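Island councils and Dumumora community sign framework on shared decisions

A framework agreement setting out how the Dumumora community and its two neighbouring district councils will work together was signed in February, following over 20 months of talks.

The agreement covers land use, fishing rights, school transport and the upkeep of burial grounds. It commits the councils to consult the Dumumora Assembly before any planning decision that affects the northern shore, and gives the Assembly 41 days to reply in writing.

"We have been asked for our views many times, usually after the decision was made," said Kgomotso Coetzee, who chairs the Assembly. "The order is now written down. They come to us first."

Under the framework, elected members from all three bodies will meet every quarter, with the place of meeting moving between Solís and Nilla. Officers will meet monthly. Minutes will be published in both languages within nine days of each meeting. 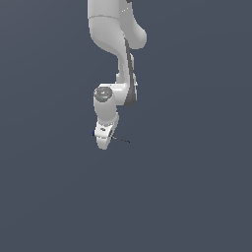 A white robotic arm against a grey background. Computer-generated image.

Slavica Halilović, leader of Solís District Council, said the councils would be judged on the first few cases that come up. "There is a harbour application waiting and a road scheme behind it," she said. "Both will go through the new process from the start."

The agreement does not transfer land or change existing boundaries. Claims to the former grazing land at Voltow are being dealt with separately and are not affected by the signing. Either side may ask for an independent mediator if talks on a particular matter break down - the cost will be shared equally between the two councils.

Annelies Van den Broek, who led the talks for Nilla District Council, will act as joint secretary with Costel Janevski of the Assembly until permanent staff are appointed.

Copies of the full text can be read at council offices and at the Dumumora meeting house, which is open from 10am. Residents who would like a printed copy posted to them should ask at either council's front desk.

Media contact: Eleni Georgiou, joint press office, Solís and Nilla District Councils.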